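Greifplanung, Teil drei: der Filter vor dem Planer

Seit dem letzten Eintrag habe ich fast nur am Code zwischen Segmentierung und Bahnplanung gearbeitet. Der Zustand vorher: Die Wahrnehmung lieferte pro Szene bis zu 2000 Griffkandidaten, und der Planer nahm sie der Reihe nach, sortiert nach dem Score aus dem Netz. Oft waren die besten zwanzig alle am selben Gegenstand und alle unerreichbar, weil die Hand dafür durch die Kistenwand müsste.

Jetzt sitzt dazwischen ein Filter. Er heißt intern Badon, den Namen hat Timothée Leclerc vergeben und ich habe ihn gelassen. Badon macht zwei Dinge. Erst wirft er alles weg, was mit einem vereinfachten Handmodell in den Wänden steckt. Danach gruppiert er den Rest nach Objektmaske und lässt pro Durchgang höchstens 100 Kandidaten durch, reihum aus jeder Gruppe. Der Planer bekommt also auch mal einen mittelmäßigen Griff an einem anderen Teil zu sehen, bevor er den zwölften Versuch am gleichen Becher rechnet.

Das Handmodell besteht aus Kapseln, eine pro Fingerglied. Mit dem vollen Netz war die Prüfung zu langsam, und bei den schrägen Wänden hat die höhere Genauigkeit kaum etwas gebracht. Wichtiger war der Sicherheitsabstand. Der stand noch auf dem Wert, den wir für den alten Parallelgreifer gesetzt hatten, und für eine Hand mit mehreren Fingern ist der zu knapp — vor allem beim Öffnen.

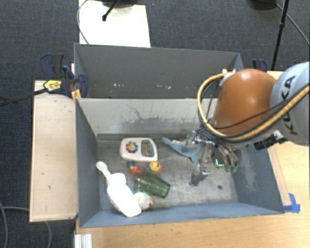 Warum nicht einfach ein besseres Netz trainieren, das die Wände gleich mitlernt?
Weil die Wände bekannt sind. Ihre Lage kommt aus der Kalibrierung, und wenn jemand die Kiste verschiebt, ändere ich eine Transformation und muss nichts neu trainieren.

Schwierig bleiben Stoffteile. Ein zerknülltes Tuch zerfällt in der Segmentierung gern in drei oder vier Masken, und Badon behandelt dann jede Falte als eigenes Objekt. Isla Gilchrist hat vorgeschlagen, benachbarte Masken mit ähnlicher Farbe zusammenzufassen. Bei Stoff hilft das. Bei buntem Spielzeug nicht, da bleibt ein Teil mit vielen Farben weiterhin zerstückelt. Durchscheinende Becher sind ein anderes Problem, dort fehlt die Tiefe und damit der Kandidat.

Zum Testen spiele ich aufgezeichnete Szenen ab, inzwischen fast 3501. Beim Durchlauf im Juli ist der Prozess bei Szene 101 hängen geblieben: leere Maskenliste, Endlosschleife beim Reihum-Verteilen. Ist behoben, der Test dazu liegt im Repo.

Als Nächstes kommt das Logging dran. Im Moment schreibt der Filter nur, wie viele Kandidaten er verworfen hat, aber nicht, aus welchem Grund.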